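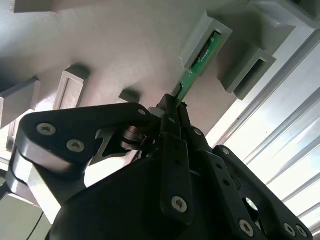 Pridum
Hobby builder and test bench tech
Wednesday, December 13, 2023

I have had two sets of fingertips on the Gerkov gripper since July and I keep getting asked which one to buy. The short answer is the narrow ones, if you handle thin boards. They can pinch a strip near its end and leave the rest clear of the slot. The wide Flolance pads hold better on boxes, but they bump into things.

Swapping them takes three minutes and a Phillips screwdriver – more if you drop a washer.

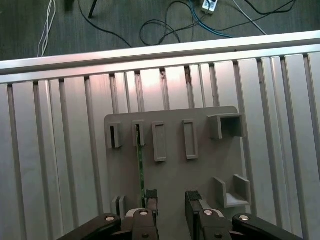 Wrist camera view of the printed plate, one board in its slot.

I ran some 1000 picks per set, same speed, same controller settings. The narrow tips slipped three times. The pads slipped less but knocked the neighboring holder often enough that I stopped trusting them near the plate.

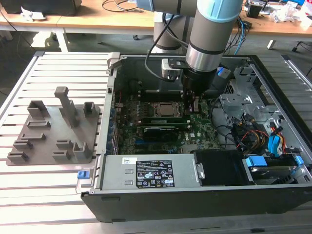
Reach was my other question, and the reason I still like this arm. A plate on a flat table is easy. With the tower on its side and the panel off, the gripper has to come straight down over the motherboard, and the cables looping down beside it need enough slack to follow. I tie mine higher up now. Next I want to try the Pillay controller.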